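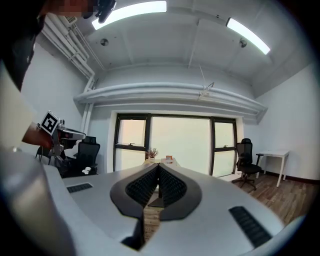 2 min read

30/09/2025
Posted by Čestmír Skála to the league fixtures list

Re: Away goals and the Drultell Cup semi-finals

Jitendra Prajapati wrote:

> Rule 14 still says that a tie level on aggregate goes to the side
> with more away goals. Rule 15 says it goes to extra time. Both were
> in the handbook we sent out in April. Grarano play Jomel over two
> legs and both clubs have asked me which rule applies. Can we settle
> this before the first leg? I would also like to know whether away
> goals count in extra time if we keep them.

Jitendra,

Rule 15 applies. Rule 14 should have been struck out when the new wording went in, and the handbook was printed from a file that still had both. I have checked the minutes of the April meeting and the vote was to drop away goals for all two-legged ties, so your second question falls away.

The order for the second leg is then:

1. Level on aggregate after 90 minutes: extra time, two halves of 15 minutes.
2. Still level after those 30 minutes: penalties, five each, then sudden death.
3. No replay in any case.

One point the new wording leaves open is the extra substitute. Rule 9 allows one more change "in extra time" but does not say whether a side that has not used all its normal changes may carry them over. I read it as yes. Pushpa Kashyap refereed the Kan tie last season and allowed it, and no club objected. I would rather have it written down — a line added to Rule 9 would do.

On the venue for the second leg, Jomel's ground has a limit of 877 and Grarano took 1,562 through the gate for their quarter-final. Jomel were drawn at home second and have not asked to switch. The order stands unless both clubs agree in writing at least 7 days before the first leg. Visiting supporters' tickets are for the two clubs to agree between them.

Yellow cards: those from the group stage are wiped before the semi-finals, and those from the quarter-final are not. Sarita Grewal has the current list and will send it to both club secretaries. A player sent off in the first leg misses the second, whatever the appeal position.

Jeanine, could you put a corrected page for Rules 14 and 15 on the site and mark the old one as withdrawn? The numbering should stay as it is, with 14 shown as deleted, so that the references in the discipline section still work.

Čestmír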